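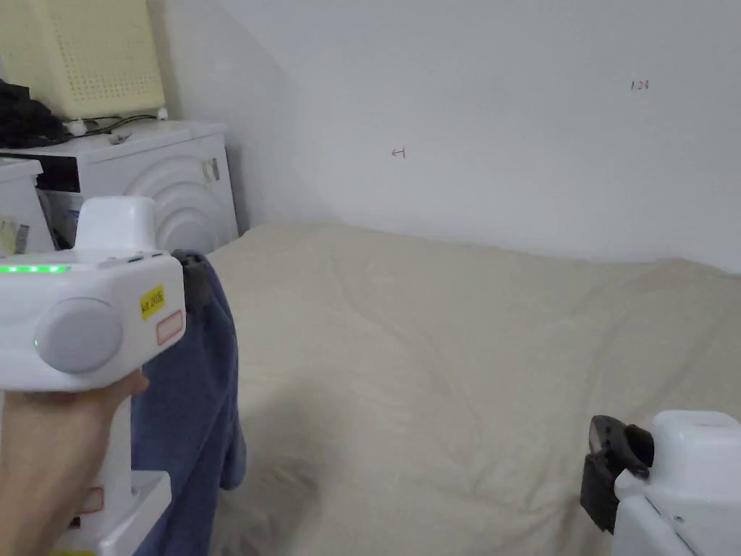

Hand-held pair on the bed station, blue cloth in the jaw of the left unit

Plomik Help Desk
Ticket 161
Subject: Sizing an order of hand-held grippers, and a jaw that lets go of towels
Opened by: Miyuki Kikuchi, Wudport
Handled by: Sebastián Valdebenito, Plomik
Category: Pre-sales / Hardware
Status: Closed, with one item carried over

Miyuki Kikuchi wrote:

Hello, and thank you in advance for reading all of this, as I know I do go on. We have been working with one loan pair of your hand-held grippers on the household cloth work (towels, pillowcases, a few of those thin kitchen cloths that fold up on themselves the moment you look away) and I now have to put a proper figure in front of our finance people. My sums are in a bit of a tangle, and there is a small fault mixed in with them, so I hope you won't mind both in the same ticket.

The fault first. When an operator takes a towel by its top edge and lifts it off the bed, the jaw holds nicely for a while and then on some lifts the cloth slides out of one side. It's worse with the thick towels. The lights on the housing stay green all the way through, so the unit doesn't seem to think anything is wrong. We have tried it with both units of the pair and the left one is the main offender. I should say that the operators love them otherwise!

Now the money. The plan, which we call Tinness, is to go from one bed station to several, and I've been asked for 14 pairs. I'd like to know whether that is a sensible number or whether somebody just liked the look of it. I also need to know what I'm forgetting. Last time we bought equipment I budgeted for the machines and left out the chargers, and I heard about it for months.

Sebastián Valdebenito wrote:

Hello Miyuki, no need to apologise, long tickets are much easier to answer than the ones that say "broken, please help".

Let me take the jaw first. Green on the housing tells you the unit is powered and talking to its partner. It doesn't tell you anything about grip, so it will stay green while a towel falls on the floor. Slipping to one side on thick cloth is nearly always the pad. Could you try three things for me, in this order:

Wipe both pads with a slightly damp cloth and let them dry. Towel fluff packs into the surface and you can't always see it.
Swap the pads between the left and right units and see whether the fault moves with them.
Redo the closing calibration from the dial, with nothing in the jaw. Hold the dial until the small light beside it blinks, close the jaw fully, then let go.

If the fault follows the pad, it's a worn pad, and I'll post you a set. If it stays with the left unit I would like to see the unit itself.

On the sizing, could you tell me how many stations you will run at once, how long a shift is, and whether people take their pair with them or leave it at the station? Those three answers change the order more than anything else will.

Miyuki Kikuchi wrote:

Right, I've done my homework. I cleaned the pads and was rather embarrassed by what came off them. Slightly better but still slipping. Then I swapped them and the fault went across to the right unit, plain as anything, so it is the pad. I did the calibration as well while I was there. The operators say the dial feels stiffer than they remember but I can't honestly tell the difference.

As for your questions, we would have eight stations going together, all of them a bed against a wall with the cloth items to hand, because the space is already there and beds are a good height for this. Two shifts a day, and nothing on Sunday. Each pair stays at its station and the next person picks it up. I had wondered whether it would be kinder to give each person their own, but it would nearly double the order and I don't think I could say the number out loud in the meeting.

One more thing while I remember: the battery lasts us 60 minutes of steady work and then we wait. Is that normal? If so I need to plan for it properly, because at the moment the operator goes off and makes tea, which is lovely for them but is starting to show in the hours.

Sebastián Valdebenito wrote:

That's very clear, thank you. Worn pad confirmed from my side, and a replacement set is going out to you today at no charge, as it's a loan pair.

Sixty minutes is what I would expect for continuous gripping on heavy cloth. Lighter items will stretch it. Please don't buy extra pairs to cover charging, which is the mistake I see most often. Buy spare battery packs and a second charger per station, and the wait goes away for a small part of the price.

So for eight stations with shared pairs, I would suggest:

Eight pairs in use
Two pairs kept back as spares, ideally out of the same delivery
Two spare battery packs for every unit in use
Two chargers per station
Pads on a regular order, see below
A hard case for each spare pair, as they tend to get put on top of things and knocked off

That brings you down from 14 pairs to ten. I realise I am talking you out of part of an order, but I would much sooner you came back for four more next year than had four in a cupboard.

For pads, towels are hard on them. Put aside 20 per cent of the hardware price per year for pads, packs and the odd dial. If you end up mostly on pillowcases you will have money left over.

Miyuki Kikuchi wrote:

Ten! I could hug you. It makes the meeting a great deal easier.

A few things I should have asked earlier. Our usual reseller is Huenchumán and finance would like everything to go through them if it can, as the account is already set up. Do they carry the pads too, or only the units? And does the warranty begin when the box leaves you or when we first switch the thing on? We would want the pairs delivered in two lots, five in February and the rest once the second room has been painted, and I don't want the later ones losing their warranty on a shelf.

Also — and this is a small one — we've got into the habit of putting our own handwritten stickers on the housings so that people can tell the units apart. Is there anywhere we mustn't stick them?

Sebastián Valdebenito wrote:

Huenchumán can supply the units, packs and chargers. Pads come from us directly for the moment, so please keep a separate line for those in the budget or they'll be the thing that gets missed. Warranty runs from delivery of each lot, so splitting the order is the right way to do it. Ask for the two lots to be written as separate lines on the quotation.

Stickers are fine on the plain parts of the body. Keep them off the row of lights and off the labels with the red outline, as we ask for those if a unit ever comes back for repair. Keep them clear of the jaw as well, where the cloth will only drag them off.

Miyuki Kikuchi wrote:

The new pads came this morning and we have had thick towels up and down all day without dropping one. The quotation request has gone to Huenchumán with two lots and the chargers very much included. I've left the pads as a line of their own with your name next to it, so you may get a telephone call.

Sebastián Valdebenito wrote:

Very glad to hear it, and I'll pick up if they ring. I'm closing the fault side of this. The stiff dial I have carried over to the loan return, so please pop a note in the box with the pair when it comes back to us and we'll look at it on the bench.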